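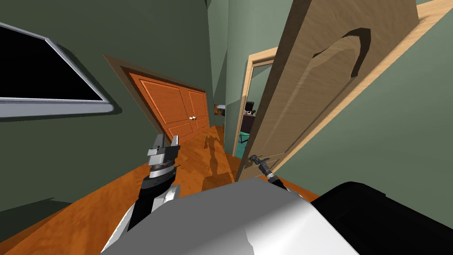 The Year We Shared One Bathroom

My grandfather moved in with us in January, with two suitcases, a box of tools and a radio that got only one station. I was eleven. My brother was fourteen, and my sister was six and had just been given her own room, which she had for five weeks before he took it over.

The house had one bathroom. My parents had bought it when there were three of us and had meant to add a second one downstairs, under the stairs, where the coats hung. They had a folder with drawings in it. When my grandfather came, the money in the folder went toward his move, and the coats stayed where they were.

He had lived all his life in Moltuvier, a town of 400 people with a grain elevator and a church. His house there had been built by his father, and he had kept it up by himself after my grandmother died. Then he fell on the back steps and lay there until the mail came. He broke a hip and two ribs. The hospital was 80 miles away, and my mother drove it every weekend that fall. By Thanksgiving she and my father had stopped discussing whether he would come to us and were discussing where to put his chair.

The chair was the first argument. It was brown and very wide, and it had to face the window because he wanted to see who was coming. That meant the couch had to go against the other wall, and the television could no longer be seen from the kitchen. My mother had watched the news while cooking for as long as I could remember. She said it didn't matter. She bought a newspaper subscription and read it standing up.

He got up at 4:30. He had gotten up at 4:30 for farm work since he was a boy, and he saw no reason to change because the cows were gone. He ran the water, shaved with the door open, and had the radio on by five. My brother, who slept on the other side of the wall, began wearing a winter hat to bed with the flaps pulled down.

My father made a bathroom schedule and taped it to the door. Each of us had 12 minutes in the morning, except my grandfather, who had as long as he liked because he was finished before anyone else was awake. The schedule worked for school days. It did not work when somebody had a stomach bug, and in February all six of us had one.

I remember that week better than most of that year. My mother put buckets in every room. My grandfather was the last to get sick and the first to get well, and for two days he was the only one on his feet. He made broth from a chicken he found in the freezer and carried it up in coffee mugs, one at a time, with his cane hooked over his arm. He did not say anything when he set the mugs down. He came back for them later and washed them.

After that my mother stopped apologizing to us for the arrangement. I don't think she noticed that she had stopped.

My sister had moved into my room, into a bed my father built from lumber left over from the porch. It had a shelf at the head for her animals and it creaked. We fought about the light. She wanted it on and I wanted it off, and neither of us would agree to the hall light with the door half open, which my mother suggested every night. One evening my grandfather came in with a clamp lamp from his box of tools. He had put a small bulb in it and bent a piece of a pie tin around the shade so the light fell on her shelf and nowhere else. He screwed the clamp tight and left. The lamp stayed there for nine years.

He and my brother had a harder time. My brother had quit the swim team that winter and wouldn't talk about it. My grandfather thought a boy who had quit one thing should be given another thing to do, and he said so at dinner more than once. My brother began eating in his room. My father allowed this, my grandfather thought he shouldn't have, and for most of March the two grown men were very polite to each other.

In April my mother's car wouldn't start. The garage wanted 500 dollars to replace a part, and my grandfather said he could do it for 156, which was what the part cost at the counter. He could not get down on the ground with his hip. So he sat on an upturned crate in the driveway and told my brother what to loosen, and my brother lay under the car and loosened it. It took them two full days. I brought out sandwiches and was sent back in for a flashlight, then for a different flashlight. They argued about a bolt. I heard my brother laugh, and I heard my grandfather use a word that was not allowed in our house.

The car ran. My brother came to dinner that night with black hands and talked mostly about the bolt.

I would like to say they were close from then on, but they weren't, particularly. My brother still wore the hat to bed. My grandfather still thought he slept too much. They did fix other things together, though – the mower, the basement door, a neighbor's pump – and while they worked they got along.

The house in Moltuvier was sold that summer. We drove out to clear it, all six of us in one car, my sister on the hump in the back. My grandfather walked through each room once. He took a level, a photograph of my grandmother on a horse, and the doorknob from the kitchen. My mother asked if he wanted the other doorknobs, and he said no, what would he do with them.

He lived with us for seven years in all. The second bathroom went in during the third one. My father and brother did the framing, and my grandfather sat on the crate in the hallway and told them it wasn't square. They put his doorknob on it. It was a white china knob and didn't match anything else in the house, and it came loose every few months. A screwdriver was kept on the ledge inside for whoever was in there when it happened.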